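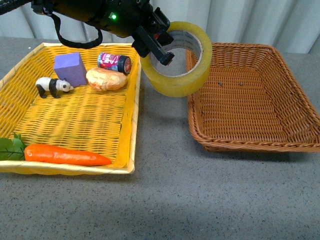 Abb. 2: Gelber Korb mit gemischtem Bestand; rechts daneben, noch ohne Zuordnung, eine Rolle Packband.

Forschung > Haushalt und Ordnung > Arbeitspapiere
Lesezeit: 4 Minuten
Zuletzt aktualisiert: 2023-04-02

4.2 Der Korb als Kategorie

Wer Dinge in einen Korb legt, trifft eine Aussage über ihre Verwandtschaft. So jedenfalls die Annahme, mit der das Projekt Stultero angetreten ist und an der es seither tapfer festhält. Der gelbe Korb in Abb. 2 stellt diese Annahme auf eine gewisse Probe. Er beherbergt eine Spielzeugkarotte, ein Spielzeugbrot, eine kleine Dose, einen Pandabären und einen violetten Schaumstoffquader. Für die ersten drei ließe sich mit etwas gutem Willen das Wort »Vorrat« verwenden. Für den Panda müsste man es schon sehr weit dehnen, und der Quader entzieht sich ihm vollends.

Unser Kodierschema, in seiner ersten Fassung aus dem Vorläuferprojekt Jelolora übernommen, kannte für solche Fälle die Restklasse »Sonstiges«. Sie erwies sich als die mit Abstand beliebteste. Von 1.258 erfassten Korbinhalten waren nach Abzug der doppelt eingetragenen Bögen noch 1.241 auswertbar; 285 davon landeten im ersten Durchgang unter »Sonstiges«, darunter auch Körbe, deren Inhalt jedes Kind ohne Zögern benannt hätte. Die Kodierenden hatten sich angewöhnt, den Stift beim ersten unpassenden Gegenstand sinken zu lassen. Ein einziger Bär genügte.

Seit August wird deshalb nach Mehrheit und Störer getrennt. Die Mehrheit bestimmt die Klasse, der Störer wird gesondert vermerkt. Der Korb in Abb. 2 gilt demnach als »Lebensmittel, nachgebildet, mit zwei Störern«. Das klingt nach einer Diagnose und wird in den Besprechungen auch so vorgetragen.

Schwieriger bleibt das Packband. Zwischen zwei Körben gehört es keinem von beiden, und das Schema sieht einen Zustand der Unentschiedenheit nicht vor. In der Auswertungssoftware Cellow muss jeder Gegenstand genau einem Behälter zugewiesen sein, sonst lässt sich der Bogen nicht speichern. Wir haben uns für den Eintrag »Umfeld« entschieden, einen Behälter, den es auf keinem Tisch gibt und der sich dennoch zügig füllt. Inhaltlich wäre Packband ohnehin ein eigener Fall: Es dient der Ordnung anderer Dinge und hat selbst selten einen festen Platz. In der Befragung nannten die Teilnehmenden dafür die Küchenschublade, den Werkzeugkasten und die Formulierung »irgendwo im Flur«.

Der Hashemi-Index, mit dem wir die Gleichartigkeit eines Korbinhalts messen, behandelt alle Störer gleich. Ein Quader zählt so viel wie ein Panda. Mehrere Kodierende hielten das für ungerecht gegenüber dem Panda, konnten den Einwand aber nicht in eine Gewichtung überführen. Wir berichten den Index daher ungewichtet und geben die Störer in Tabelle 5 einzeln an.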